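Open House at the Nerthorpe Potato Works
August 11, 2025

The sign at the gate said 934 people came to last year's open house, and I spent the first part of my visit wondering what they had all come to see. The Nerthorpe plant makes frozen fries. It does this in a long gray building off the county road, and once a year the owners, Stallex, let the public walk through part of it. Part is the word I would underline.

We were sent in by groups of 11. Hairnets, paper coats, no rings. Our guide was Saqib Talpur, a shift lead on the packing side, and he was good company. He answered what he was allowed to answer. When a woman asked what the growers get paid per ton, he told her that was a question for the office. The office was closed for the open house.

The tour has five stops. The first is a video. The second is a window over the washing flumes, and I will admit I could have stood there all morning watching dirty potatoes go by. The third was supposed to be the cutting room, which the flyer promised in large type, but that line was down for cleaning. What we got was a cutter blade in a glass case and a poster about it. The wavy blade, according to the poster, gives a fry more surface and therefore more crunch. I asked more crunch than what, and how they measured it. Saqib said they have a tasting panel. He didn't know how many people were on it.
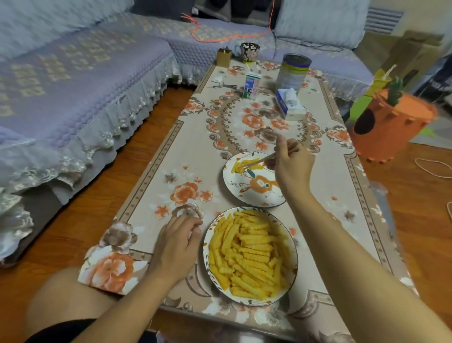

Crinkle-cut, with chopsticks.

The fourth stop was the freezer tunnel, loud and cold, seen through a door for as long as it took to read the warning sign on it. Then packing, where Saqib clearly felt at home. He explained how the scale heads pick a combination of small portions that adds up to one bag, and for a few minutes nobody was selling us anything. It was the best part of the day.

The banner in the lobby says "Field to Freezer in Five Hours." I asked about that too. The five hours start when a truck is unloaded, not when the potatoes come out of the ground, and in winter the potatoes have been sitting in storage for months first. There is nothing wrong with storing potatoes. I just think the banner should say so.

Samples were served in the parking lot under a tent -- two products, the regular line and a new seasoned one called Preris. The Preris fries tasted of onion powder. The regular ones were fine. Next to the tent was a stand from Janjua, the farm supply store in town, giving away seed packets, and it had the longer line.

Parking is free, the restrooms are clean, and kids under five can't go past the video. Wear closed shoes. If you go next August, call first and ask whether the cutters will be running.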